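Small thread about the wooden bowl, for the people who asked me what lives in it.

1. I bought the bowl in Elarden, at the second-hand hall behind the station. The seller wanted 2 more than I had in my pocket, and Ebere Igwe paid the difference. I still owe her.

2. It was meant for bread. Then I began to put the green things in it, and the bread went back to its paper bag. 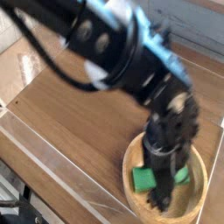 Two green sponge pieces at the bottom of the bowl.

3. Wood bowls need oil, I am told. Volker Rieger uses walnut oil and a piece of old shirt. I use whatever oil is open in the kitchen, and he is not happy with me - but the grain looks nice, I think.

4. What I like most are the curved lines in the grain around the bottom. When there is only one green block inside, you can follow them almost all the way. The red soft thing behind the rim is perhaps a strawberry, perhaps a pepper. Sayaka Tsuji votes for pepper.
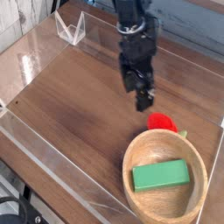

5. Where does the red one belong?
I tried it inside the bowl at home and did not like it, too much color in one place. Behind the rim is better. It looks like it is waiting for its turn.

6. Many of you wrote that the table is too dark for such a light bowl. I do not agree. On a pale table it would disappear, and the red would look like a toy shop. Kayode Yusuf offered me a white cloth from Mirnach. Thank you, no!

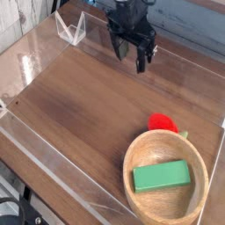
Elarden, Sat 12 March

7. Went again to the hall this morning to look for a second bowl, a smaller one. Found only plates and a very heavy jug. The seller remembered me and asked how the bread is doing. I said the bread is fine.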